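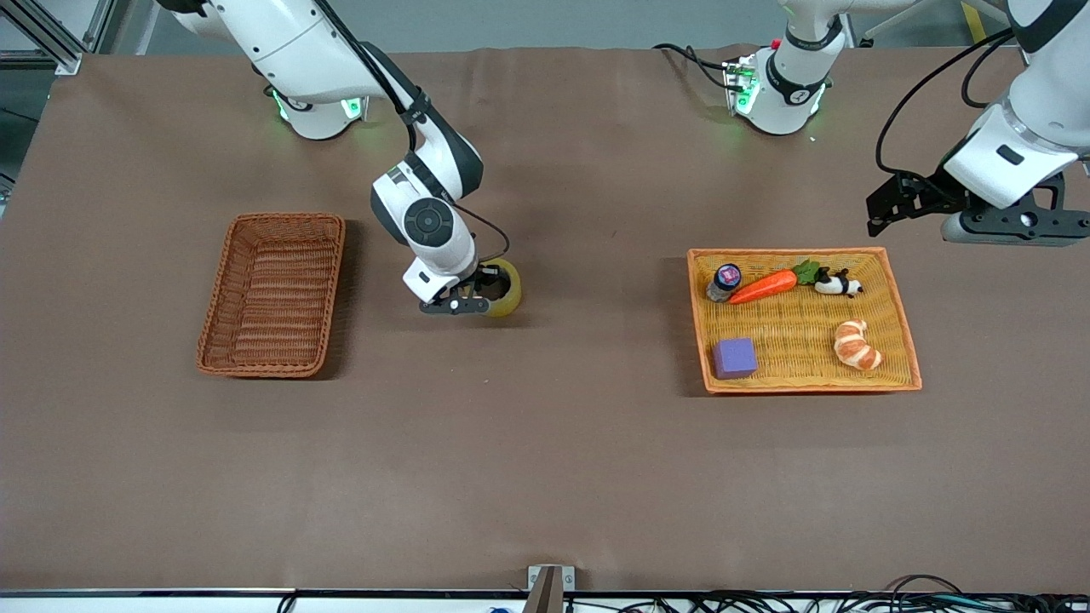

Abb. 4: Klebebandrolle, hochkant, zwischen zwei Flechtkörben.

Sachkunde Packtisch, Einheit 4: Rolle, Korb, Unterlage
Handout zur Vorlesung, Setareh Shokri

Wer in Einheit 3 gefehlt hat: Es ging um Kartons. Die Mitschrift liegt im Kursordner, die Begeisterung müssen Sie sich selbst dazudenken.

4.1 Das gelbe Band

Die Rolle Packband gehört zu den Dingen, die auf jedem Packtisch gebraucht werden und deshalb auf keinem zu finden sind. Für die Ordnungslehre ist sie ein Grenzfall. Werkzeug im engeren Sinn ist sie nicht, Ware auch nicht, und als Verbrauchsmaterial benimmt sie sich erst, wenn sie leer ist. Wir führen sie in diesem Kurs als »Hilfsmittel, wandernd«.

In der Abbildung steht sie auf der Kante. Für den Lehrbetrieb ist das die interessantere Lage, denn eine liegende Rolle stellt keine Fragen. Auf der Kante wird der Ring zum Rad, und ein Rad auf einer glatten Decke ist eine Einladung. Im Packraum Cikach haben wir im letzten Kurs eine Rolle losgelassen und sie unter dem Heizkörper wiedergefunden. Gemessene Strecke: 144 Zentimeter, Zuschauerinteresse erheblich.

Merke: Abgelegt wird flach. Hochkant wird übergeben.

4.2 Der Korb

Flache Rechteckkörbe haben gegenüber der Schublade einen Vorzug, den man leicht unterschätzt: Man sieht hinein. Gegenüber dem Regal haben sie den Nachteil, dass man auch hineinwirft. Der linke Korb in Abb. 4 ist leer und damit in dem Zustand, in dem ein Korb am überzeugendsten aussieht.

Zum Geflecht: Der Boden ist hier diagonal geflochten, die Wände sind dunkler, ins Rötliche gehend. Für die Klausur genügt es, wenn Sie Boden und Wand getrennt beschreiben können. Wer »Korb, braun« schreibt, bekommt den halben Punkt, den auch ich dafür bekommen hätte.

Zwei Körbe auf einem Tisch erzeugen sofort die Frage, was wohin gehört. Die gängigen Antworten:

Chauke-Regel: links Eingang, rechts Ausgang. Einfach, bis sich jemand auf die andere Seite des Tisches stellt.
Trirero-Regel: ein Korb für Gebrauchtes, einer für Neues. Scheitert am angebrochenen Band, über das in Trirero bis heute gestritten wird.
Hausregel: Der nähere Korb gewinnt. Steht in keinem Lehrbuch und wird überall angewandt.

4.3 Die Unterlage

Braune Decke, glatt, großer Tisch. Achten Sie auf Falten, besonders vor dem Korbrand. Eine Falte von 2 Millimetern reicht, um eine Rolle umzulenken, und wird in der Fehlersuche regelmäßig zuletzt verdächtigt. Decken bitte nach der Übung aufrollen; gefaltet haben wir sie bis Juli, mit den bekannten Folgen.

Übung bis zur nächsten Sitzung

Nehmen Sie eine Rolle und zwei Körbe. Legen Sie die Rolle ab, zuerst nach Chauke, dann nach der Hausregel. Notieren Sie, welche Regel Sie beim Aufräumen tatsächlich befolgt haben. Umfang: eine halbe Seite. Abgaben mit 85 Zeilen, wie im vorigen Durchgang geschehen, lese ich bis zur Hälfte.

Nachlesen: Skript S. 79, der Abschnitt über Randhöhen. Die Tabelle dort ist verrutscht, die rechte Spalte gehört eine Zeile tiefer.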